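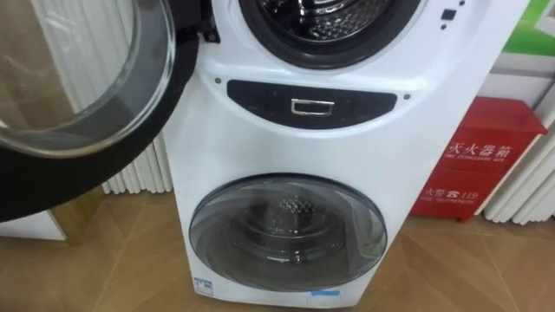
Twin-drum machine, front face. Upper door open, lower window closed.

Laundry corner: gallery and notes
Posted by Roel Declercq, 4/28/26

The page covers the washing machine in the tiled room at the Mulder house, a two-drum front loader of the kind where a full-size drum sits on top and a small one sits underneath. The notes were first written for people using the house and have been extended with the cleaning routine Hendrik Nijs worked out in April. Installation and plumbing are covered on a separate page and are left out.

The machine replaced a single-drum Brevus that stood in the same spot. The supply hose was kept. The drain hose was replaced, as the old one was 12 inches too short once the new cabinet was pushed back to its final position.

General arrangement

The upper drum takes the ordinary wash: bedding, towels, work clothes, anything in quantity. The lower drum takes small loads that should stay apart from the rest, such as socks, cleaning cloths and delicate items. Each drum has its own door and its own seal. Treat them as two machines that share a cabinet, and check both before leaving the room.

The upper door swings out to the left. It has a deep round glass bowl in a broad black surround and needs clear space on that side. There is a radiator to the left of the machine, so the drying rack has to be moved before the door is opened all the way. The rack now lives on the opposite wall. Do not hang anything on the open door. The hinge carries the full weight of the glass, and a wet bath towel adds more than people expect.

The lower window is a smoky gray dome. The inner drum can be made out through it, but small dark items cannot always be told from the metal behind them. Open it and feel around the inside by hand before starting a load.

Between the two drums is a dark gray strip with a small chrome pull at its center. Pull straight toward you. Pulling upward puts a side load on the part and will loosen it in time.

Loading notes

Upper drum: fill loosely to three quarters of the height. Two sets of double sheets is a full load. Shake sheets out before they go in, or they will roll into a rope and throw the drum off balance in the spin. Duvet covers should be buttoned shut, otherwise the smaller items end up inside them.

Lower drum: one layer of small items and no more. It is easy to overfill. Bras and anything with hooks go in a net bag. Plarkum bags in the smaller size fit well; the larger ones fold over on themselves and hold water.

Detergent: Hestow powder has been used here for the whole period covered by these notes. The measuring cup is kept on the shelf with the box. Half a cup is enough for towels, and less for the lower drum. Too much powder leaves a gray film inside the rubber seal, and the film is harder to remove than the dirt was.

Seal and drum care

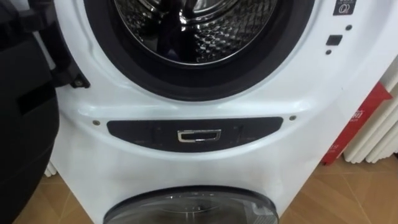
Upper opening at close range, with the door swung out.

Cleaning the seal takes up to 12 minutes and is done after every second week of use. Run a damp cloth around the rubber, starting at the hinge side and working down through the bottom, where lint and coins collect. Lift the fold with two fingers and wipe behind it. Do not use a knife or a screwdriver to dig anything out. The black gasket has a long lower curve from the hinge across to the right, and that is the length to spend the most time on; the top only needs one pass. The raised diamond-shaped dimples in the steel drum can hold a thin film of soap, which shows up as dull patches between the bright points. Wipe these with plain water and a soft cloth. Steel wool and scouring powder are not to be used on the drum.

After the wipe-down, leave the upper door standing open until the rubber is dry to the touch. The same applies to the lower drum if it has been used. A closed wet drum will smell within two days in warm weather, and the smell moves into the next load.

The front panel is wiped with a cloth and a drop of dish soap. Keep water away from the small dark button at upper right. A cloth that has been wrung out properly is dry enough. Spray cleaners are not to be aimed at the panel; spray the cloth.

A hot empty run is done once in April and again every third month after that. Use 200 grams of washing soda in the upper drum, no detergent, longest hot program. Do the lower drum on a different day.

Faults seen so far

Knocking during the spin. Caused by a single heavy item in the upper drum, usually a bath mat. Stop the program, add two towels, start the spin again.

Powder left behind after a wash. Caused by damp powder that had set into lumps. Keep the box closed and the powder loose.

Water on the tiles after a wash. Traced to a sock caught between the seal and the glass. Hendrik found it on the second occasion. The seal was checked along its full length and no cut was found.

Door will not latch. In both cases a sleeve was in the way. Never force it.

Log

Load 118 was the last one entered when these notes were revised. Entries give the drum used, the program and anything out of the ordinary. A blank in the last column means the load ran to the end without a fault. The log sheet is on the inside of the cupboard door, with a pencil on a string; please write the load in when you start it, and cross it out if the program is stopped early.

Corrections to this page go to Roel. Questions about the hoses go to Hendrik, who has the fittings and the spare washers.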